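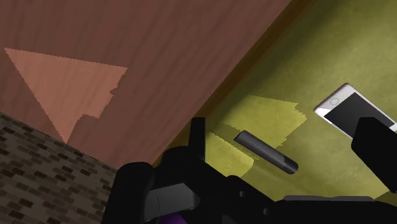 Der Kostenvoranschlag von Koller hatte zwei Seiten. Auf der ersten stand der Preis, auf der zweiten stand alles, was im Preis nicht enthalten war. Ich habe die zweite mit mehr Interesse gelesen.

Kurz für alle, die erst jetzt einsteigen: Unsere kleine Werkstatt, die seit Jahren Leihgeräte annimmt, prüft und wieder einlagert, soll einen Roboterarm bekommen. Er soll den Kleinkram vom Tisch nehmen und sortieren, also Telefone, Stifte, Kabel und was die Leute sonst noch in die Rückgabekiste werfen. Das Projekt heißt bei uns Tresa, nach einem Fluss, an dem jemand mal Urlaub gemacht hat. Ich bin für das Budget zuständig. Das ist die Strafe dafür, dass ich in einer Sitzung das Wort »Abschreibung« richtig verwendet habe.

Seit dem Frühjahr existiert Tresa ausschließlich im Rechner. Der Arm ist gerendert, der Greifer ist gerendert, das weiße Smartphone und der dunkelgraue Stab, an denen wir gerade üben, sind es auch. Kosten bisher: eine Grafikkarte und meine Abende. Ich kann das Telefon so oft vom Tisch schubsen, wie ich will, und muss kein Formular dafür ausfüllen. Wer je ein Formular bei uns ausgefüllt hat, versteht den Reiz.

Eigentlich sollte die Simulation nur die Frage klären, welchen Greifer wir kaufen. Zur Wahl stehen 2 Modelle: der von Koller, solide, schwer, mit einem Katalog, den man zum Beschweren der übrigen Kataloge nehmen kann, und der von Griva, leichter und deutlich billiger, dafür mit einer Lieferzeit, die im Angebot als »nach Absprache« geführt wird. Ich habe angerufen, um mich abzusprechen. Man rief nicht zurück.

Gelernt habe ich am Bildschirm dann vor allem etwas über Kameras. Sitzt die Kamera dicht am Greifer, nimmt der sich selbst sehr wichtig. Der untere Bildrand ist schwarz vor lauter Mechanik, und ein Finger liegt genau über dem Telefon, das man gern ganz sehen würde. In keinem der Angebote kommt eine zweite Kamera vor. Sie steht jetzt in meiner Tabelle, in Rot, samt Halterung und Kabel, und dahinter kommt eine Zeile »Winkel, Schrauben, Ärger« mit 200 Euro. Die Zeile wurde in der Besprechung als unseriös bezeichnet. Es ist die einzige, an die ich wirklich glaube.

Dann das Licht. Im Modell fällt es in hellen Flecken mit gezackten Kanten auf die Flächen, auf das rötliche Holz genauso wie auf das Olivgelb, auf dem die beiden Übungsstücke liegen. Ich hatte das zuerst für einen Schönheitsfehler gehalten und wollte es abstellen. Danach bin ich in die Werkstatt gegangen, um drei Uhr nachmittags im Juli, und habe mir angesehen, was die Sonne dort mit der Arbeitsplatte anstellt. Ich habe die Flecken gelassen und ein Rollo in die Liste aufgenommen. Das Rollo kostet 30 Euro und ist der bisher unumstrittenste Posten des gesamten Projekts. Es gab sogar Wortmeldungen zur Farbe.

Über die Oberflächen wird dagegen noch gestritten. Ich lasse die Untergründe in der Simulation wechseln: Maserung, Wolkiges, kleine ziegelförmige Stückchen wie ein Mosaik, das im Urlaub sicher hübsch wäre. Der Einwand lautete, wir hätten doch gar kein Mosaik. Stimmt. Wir haben aber einen Tisch, auf dem seit Jahren geklebt, gelötet und gefrühstückt wird, und ich möchte den Hersteller sehen, der mir diese Textur liefert.

Bleibt der Stab. Er ist schlank, glatt und liegt schräg, und jedes Mal, wenn ich ihn ansehe, denke ich an die Greiferbacken. Koller verkauft gummierte Auflagen als Zubehör, der Satz zu 774 Euro. Dafür bekommt man ein brauchbares gebrauchtes Fahrrad, und das hat auch Gummi. Die Firma Feddale, von der ich bis vor kurzem nichts wusste, bietet Rohlinge zum Selberzuschneiden an und schreibt dazu, man solle »nach eigenem Ermessen« vorgehen. Mein Ermessen wurde selten so freundlich angesprochen.

Stand der Dinge also: Griva habe ich noch einmal geschrieben, diesmal mit einer Frist. Koller hat das Angebot verlängert und bei der Gelegenheit die Transportkosten angehoben. Die Tabelle ist inzwischen breiter als mein Bildschirm, und unter »Sonstiges« steht ein Betrag, den ich in der nächsten Runde lieber selbst vortrage, bevor ihn jemand findet.

Falls hier jemand mitliest, der Greiferbacken selbst zugeschnitten hat: Welche Shore-Härte habt ihr genommen, und hält der Kleber? Die Kommentare sind offen.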